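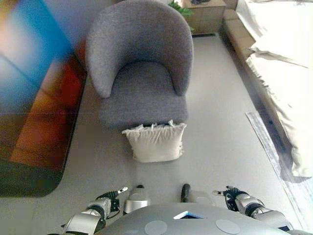 Grey armchair, cream cushion, bright rug.

I've gone right off matching living rooms. My sister-in-law bought the whole Endale range in one go – sofa, lamp, even the coasters – and it feels like a dentist's waiting room. Give me one plain chair and a rug that shouts a bit! Mine took 9 years of charity shops and one very lucky car boot sale in May, and I still haven't found a side table I like. I'm in no hurry, and my tea can sit on the windowsill till then.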